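Elavcombe Gemeinschaftshilfe
Startseite > Haus und Büro > Tischdekoration und Schnittblumen

Banane neben dem Blumenstrauß auf dem Gemeinschaftstisch: getrennt aufbewahren?

287 Aufrufe, 3 Antworten

Wanting Kang
Sehr geehrte Damen und Herren,
in unserer Abteilung bin ich für die Ausstattung der gemeinschaftlich genutzten Räume zuständig. Zwischen den Arbeitsplätzen steht ein Tisch, der mit einer roten Stoffdecke bedeckt ist und auf dem regelmäßig Blumen und Obst bereitliegen. Die Sträuße werden in der Regel am Vormittag angeliefert und erst im Laufe des Nachmittags in eine Vase gestellt. Bis dahin liegen sie in der Folie auf dem Tisch, häufig unmittelbar neben dem Obst.
In den vergangenen Wochen ist mehrfach beanstandet worden, dass die Blumen bereits nach 4 Tagen unansehnlich waren. Ich bitte daher um Auskunft zu folgenden Punkten: Ist es zutreffend, dass Bananen die Haltbarkeit von Schnittblumen beeinträchtigen? Wie lange darf ein Strauß ohne Wasser liegen? Und womit lassen sich Flecken von Blütenstaub aus einer roten Tischdecke entfernen, ohne dass die Farbe leidet?
Für Hinweise danke ich im Voraus.

Stillero_Hausdienst
Bananen und Blumen gehören nicht zusammen, das ist allgemein bekannt. Bitte stellen Sie das Obst an einen anderen Ort. Zur Decke kann ich ohne Angabe des Materials keine Auskunft geben.

Wanting Kang (Ergänzung)
Vielen Dank für die Rückmeldung. Ein Pflegeetikett ist an der Decke leider nicht mehr vorhanden. Sie wurde seinerzeit über die Firma Faden bezogen, die Rechnung liegt mir nicht vor.
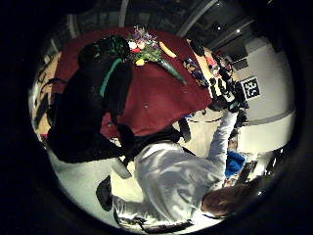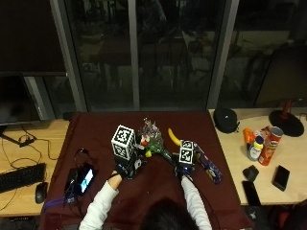
Blumenstrauß auf der roten Tischdecke; in der zweiten Aufnahme ist die Banane rechts neben dem Strauß zu erkennen.

Jinlong Gu
Sehr geehrte Frau Kang,
zu Ihren Fragen nehme ich in der von Ihnen gewählten Reihenfolge Stellung.
Reife Bananen geben Ethylen ab. Dieses Gas beschleunigt bei vielen Schnittblumen das Welken und kann dazu führen, dass Knospen abfallen oder sich nicht öffnen. Besonders empfindlich reagieren Nelken, Levkojen und Rittersporn. Chrysanthemen und Gerbera gelten als deutlich robuster. In einem gut gelüfteten Raum ist die Wirkung einer einzelnen Banane gering. Unmittelbar neben dem Strauß sollte sie dennoch nicht über Stunden liegen, erst recht nicht, wenn die Schale bereits braune Stellen zeigt. Es empfiehlt sich, für das Obst einen festen Platz in einiger Entfernung vorzusehen, nach Möglichkeit in einem anderen Raum. Sofern Sie auf dem Tisch auch Gemüse bereitlegen, gilt für Gurken dasselbe: Sie vergilben in der Nähe von reifem Obst vorzeitig.
Die Zeit ohne Wasser halte ich für die wahrscheinlichere Ursache der Beanstandungen. Vom Vormittag bis zum Nachmittag ist für die meisten Sorten zu lang. Der Strauß ist nach der Anlieferung aus der Folie zu nehmen und mit einem scharfen Messer schräg anzuschneiden. Blätter, die unterhalb der Wasserlinie stehen würden, werden entfernt. Danach kommen die Stiele in eine gründlich gereinigte Vase mit frischem Wasser. Das Wasser sollte alle zwei Tage gewechselt werden, bei trüber Färbung früher. Lässt sich die Wartezeit im Einzelfall nicht vermeiden, genügt als Zwischenlösung ein Eimer mit etwas Wasser, in dem der Strauß samt Folie aufrecht stehen kann. Der Standort sollte kühl sein und nicht in der Sonne liegen.
Blütenstaub darf keinesfalls feucht abgewischt werden. Lassen Sie ihn vollständig trocknen, schütteln Sie die Decke im Freien aus und nehmen Sie Reste mit einem Klebestreifen auf. Vor jeder weiteren Behandlung ist die Farbechtheit an einer verdeckten Stelle zu prüfen, am besten an der Innenseite des Saums: ein weißes Tuch anfeuchten, kurz andrücken und auf Farbabrieb kontrollieren. Färbt das Tuch ab, rate ich zur Reinigung durch einen Fachbetrieb.
Mit freundlichen Grüßen
Jinlong Gu

Diese Antwort wurde von knapp 194 Mitgliedern als hilfreich bewertet.

Zheng
Ergänzend zu den vorstehenden Ausführungen: Wir legen unter die Vase grundsätzlich einen Untersetzer mit Rand. Dunkelrote Stoffe zeigen Wasserränder sehr deutlich, vor allem dann, wenn das Leitungswasser kalkhaltig ist. Ob sich Blumenfrischhaltemittel aus Baumwolle wieder herauswaschen lassen, entzieht sich meiner Kenntnis. Bei uns ist ein Fleck geblieben.

Wanting Kang
Ich danke allen Beteiligten für die Auskünfte. Das Obst wird künftig in der Teeküche bereitgestellt, und für die Blumenannahme steht dort ab November ein Eimer bereit. Die Prüfung der Decke am Saum nehme ich noch vor.

Status: beantwortet
Verwandte Themen: Vasen reinigen, Kalkränder auf Textilien, Obst im Büro lagern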